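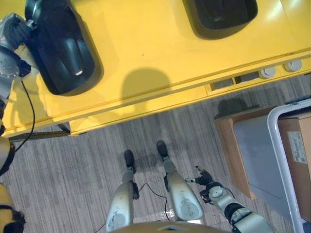 Sturker Reopens Its Foltum Lunch Counter, Soup Included

FOLTUM - Sturker will reopen its lunch counter on Pokum Street in May, ending a closure that was announced as "a couple of weeks" and lasted 53.

The new counter seats 36, serves from 11 a.m. and offers one soup a day. Customers who do not care for the soup may have the sandwich. The bean soup returns unchanged, following a petition that drew more than 3000 signatures in a town not known for agreeing on things.

"We tested a lighter version," said Anca Matei, who runs the kitchen. "We got letters. One was in capitals."

Bread will again come from the Chrysikopoulos bakery, two doors down, which kept baking the Sturker rolls throughout the closure and says it sold them all.

Owner Gerasimos Liapis has held the price of a bowl and a roll at 92 crowns. "I wanted to raise it," he said. "Then I thought about the letters."

Reservations are not taken. They were tried once, and people came anyway - usually early.

Press inquiries: ask for Anca at the counter, preferably after the lunch rush.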